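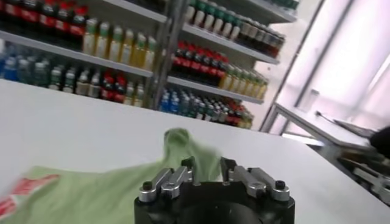 Documentary strand: access and running order

The documentary strand for the spring season has been confirmed. It consists of 2 feature-length films, both on abuse and reporting failures in youth sport. Kemelik concerns a rowing club and Frei a swimming squad. Each will be shown once in the main hall at Drellmont, with subtitles throughout.

Seating is limited to 568 per screening. Tickets are allocated in order of application, and returned tickets go back into the same pool — there is no separate waiting list. Both films carry an advisory for spoken accounts of abuse. Neither contains reconstructions.

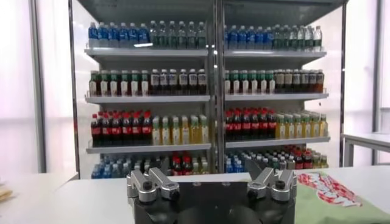

Erkdale, Jan 7, 2019

Attendance for last year's strand came to 3,503 across all screenings, of which 2,068 were members. Member booking for the new strand opens in March and general booking follows one week later. Membership numbers must be entered in full, including the leading zero.

Frei will be shown in the longer cut. The running time on the printed card refers to the shorter version and should be disregarded. Doors close at the start of the film and latecomers will be admitted to the balcony only.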